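Section 4: Folding Soft Items on a Bed

Read this before you buy a folding board, a set of drawer dividers or anything else that promises a tidy closet by supper. Most of those products solve a problem you don't have. A bed, two hands and a bit of patience will do for nearly everything in the linen closet, and the steps below assume you own nothing more than that.

The section covers fleece, felt, brushed knits and other fuzzy fabrics. Shirts with collars are in Section 5. Fitted sheets are in Section 6, where we try to be fair to the methods people swear by.

4.1 Getting the bed ready

1. Clear the bed of pillows, books, chargers and pets.

2. Pull the bottom sheet tight at all corners. A wrinkle under the cloth will feel like a wrinkle in the cloth, and you will waste time smoothing the wrong thing.

3. Leave the blanket off. Folding on top of a comforter is slow work, because the surface sinks wherever you press.

4. Switch on a decent light. Dark red, navy and black fabrics hide their own edges, and you need to see where one layer ends and the next starts.

Note: A printed sheet is fine. Some guides insist on plain white so the item stands out, but any print that differs in color from the cloth works as well. Flowers or stripes can even help you line up an edge. Pick a spot on the print and bring the edge to it.

4.2 Laying out the cloth

1. Shake the item once, away from your face. Fuzzy fabrics carry lint, and shaking them five times does not remove more of it than shaking them once.

2. Lay it flat with the softer side down.

3. Find the straightest edge. Put that edge on your left if you are right-handed, or on your right if you are left-handed.

4. Smooth from the straight edge outward with flat hands. Don't pull. Knits stretch when pulled, and they creep back after you have folded them.

Caution: Do not iron fleece or felt to make it lie flat. We have seen this advice repeated in several places and can't explain why. Many of these fabrics contain fibers that go shiny or melt under an iron. Check the care label first, and if there is no label, keep the iron in the cupboard.

4.3 Making the folds

1. Take hold of the far side at two points. Holding it at one point gives you a twist.

2. Bring that side over to meet the straight edge. Set it down, then let go.

3. Press lightly along the new fold with your palm. You aren't trying to make a crease. Thick fabric won't hold one for long.

4. Fold again from top to bottom. For a small throw, stop here. For a large one, fold once more.

5. Check the thickness. If the bundle springs open when you let go, you have folded it too many times for its weight. Undo the last fold.

Note: A rounded edge is normal. Soft cloth bulges where it turns over on itself, and the perfectly square stacks in catalogs have usually had some help. Kolbrún Þórarinsdóttir, who wrote the first version of these steps, timed herself squaring up the curve on a thick blanket. It took 3 extra minutes and the curve was back by morning.

4.4 Lint and specks

1. Look over the top layer before you put the item away.

2. Pick off single specks with your fingertips.

3. For heavier lint, use a strip of ordinary tape wrapped around your hand, sticky side out.

The Marar fabric comb was suggested to us by several readers. We tried it on felt and on brushed knit. It lifted the lint, and it lifted a fair amount of the fabric too. Tape is cheaper, and you probably have some.

4.5 Putting it away

1. Store folded items with the folded edge facing out, so that you can pull one without opening the next.

2. Stack no more than 4 thick items together. The bottom one gets flattened, and a tall pile tends to lean.

3. Leave anything freshly laundered out for 24 hours if the room is damp. It can feel dry on the outside and still hold moisture in the middle layers.

4. Skip the vacuum bag for anything you use often. Bags save space — nobody disputes that — but a blanket you need every week will not go back in the bag, whatever you tell yourself in May.

4.6 If the fold won't stay

Edges don't meet: the item was not flat to begin with. Go back to 4.2 and start from the straight edge.

Fold slides open on the shelf: turn the bundle over so its own weight holds the loose side down.

Cloth sticks to the sheet: static. Dampen your hands slightly and smooth it again. Benedikt Voß recommends a metal hanger passed over the fabric. It worked for him twice and for the rest of us not at all.
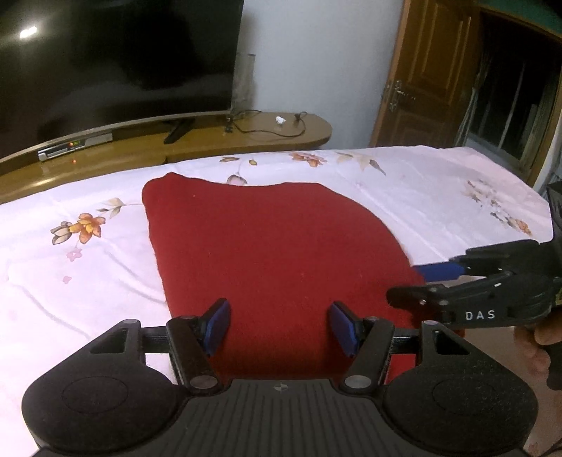 Fig. 4-1. Folded dark red cloth on a floral sheet, straight edge at left. See 4.3 for the rounded edge.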